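# The Half-Past Five

Stories for reading aloud, July

We asked for stories on the subject of getting by, and most people, being polite, wrote about somebody else getting by, a long time ago, in a cottage. This one came in late, on lined paper, and is set on a ferry. I read it on my feet in the hall with my coat still on, which I don't recommend if you have a bad hip, and then I sat down and read it again.

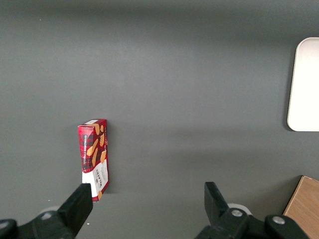
I should say that Deltby and Getport won't be found on any map, though those of you who grew up beside an estuary will think you know them both, and will probably start arguing over which side had the better chips. I have changed nothing except two commas. It takes a quarter of an hour to read aloud if you let yourself do the voices.

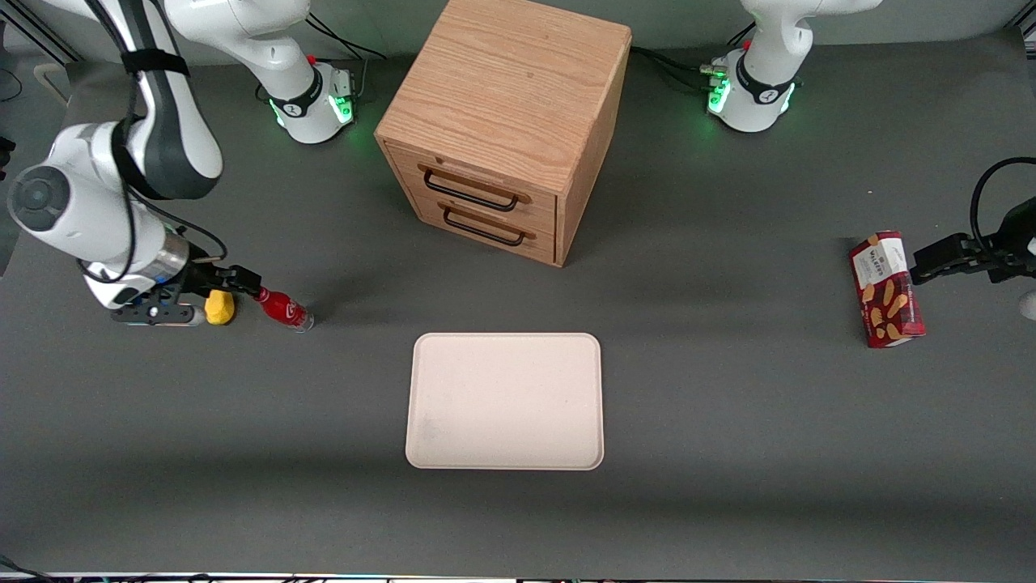
**Words by Kumiko Murakami**

---

The fare on the *Lisa* had been £2 for so long that the women on the half-past five had stopped thinking of it as money. It was just a coin you had in your left glove. You took the glove off by shaking it over my tray and the coin fell out, and you said morning, Ned, and I said morning, and down the steps you went to the warm end by the engine, where there were fewer seats than people and always had been.

I sold tickets on the *Lisa* from the winter my father's back went until the spring I got married, and I was as proud of that boat as if I'd riveted her. She wasn't much to look at. She smelled of diesel and wet wool, and she leaned a bit towards Getport even when she was tied up at Deltby, as though she'd left something on the stove over there. In the mornings she carried the Bailly women. Bailly was the laundry, and it did the sheets for every hotel along that coast, and since nobody in Getport would get up at that hour to iron a pillowcase for what Bailly paid, it was Deltby that got up instead.

Then a notice came. It was laminated, which told us they meant it. From the first of the month the fare would be £3, each way, and would passengers kindly have the correct money ready.

I remember Mrs Orrin reading it. She read it all the way through, moving her lips, and then she went back up to the top as if there might be a different ending the second time. She had her Thermos under her arm and her slippers in a carrier bag, for the standing, and I could see her doing the sum. It isn't a hard sum. It's an extra pound there and an extra pound home, and when you've taken that out of a day at Bailly's, and then done it again for every other day, you have taken out the gas, or the school shoes, or whatever it was you'd been telling yourself you could just about manage by the end of the month.

"Well," she said. "They'll have had costs."

That was what she was like. She'd have found an excuse for the tide.

The first morning of it I had fifteen fewer tickets to account for than I'd had the morning before. I know it was fifteen because the tickets came on a numbered roll, and I had to write the last number in the book when we docked, and I looked at it for a good long while with the pencil in my mouth. Down at the warm end there were seats going spare for the first time in my life. The ones who had come sat spread out along the benches and didn't care for it, and by the middle of the river they'd all shuffled up together on the one side, so that the poor *Lisa* leaned worse than ever.

I found out where the rest had gone when I saw them walking. There's a bridge at the top of the estuary, if you don't mind how long it takes you, and they had set off at 3 in the morning with a bicycle lamp between the lot of them. From the water it was a very small light. Our skipper, Dacre, saw it too. He was a large silent man who had once gone a whole winter without saying anything to me except "rope", and he took his pipe out and looked, and put his pipe back.

The next day he was late casting off. He found something the matter with a shackle. The day after that there was something the matter with the bell. And on the third morning he came up to my little window with his cap pushed back and said more words in a row than I'd ever heard out of him.

"That roll of yours," he said. "Does it say on it what's a passenger and what's crew?"

I said it didn't say anything, it only had numbers on.

"Only I'm short-handed," said Dacre. "I want somebody on ropes. And lamps. And somebody to mind that shackle." 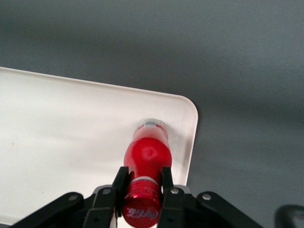
*White tray, grey surface*

I'd like to tell you I understood him straight away, but I was nineteen and slow before breakfast, and he had to stand there going red until I did. Then I went down the jetty and ran along the river path with my shoelace undone, shouting, and caught them up at the allotments. Mrs Orrin was at the front with the lamp. She had her slippers on already, because her shoes had given out.

She wouldn't have it at first. She said she had never had anything off anybody. I said it was nothing to do with having, it was work, we were short-handed, and she looked at me under the lamp for what felt like most of the morning.

"What sort of work?" she said.

"Shackle," I said.

So that was how the *Lisa* came to have the biggest crew of any ferry her size. They took it very seriously, I must tell you. Mrs Orrin polished that shackle with a Bailly cloth until you could have done your hair in it. Joan Petty learned the bowline and then taught it to everybody, including a gentleman from the ferry office who came aboard one morning to see why our takings were down, and who was given a rope to hold before he could get his folder open. He held it all the way across. He had a cup of tea out of somebody's Thermos lid, and he asked what time they had to be up, and they told him, and he asked what Bailly paid, and they told him that as well.

I don't know what he wrote in his report. The fare came down by 20 pence in the autumn, and there was a card you could buy for the early boats, with a hole punched in it for every crossing, and Mrs Orrin bought one and kept it in her left glove. She paid like everybody else after that and was very particular I should see the hole go through.

But she still went forward when we came in to Getport, every morning, with the slippers in the carrier bag over her wrist, and stood by the shackle until Dacre said, "Rope."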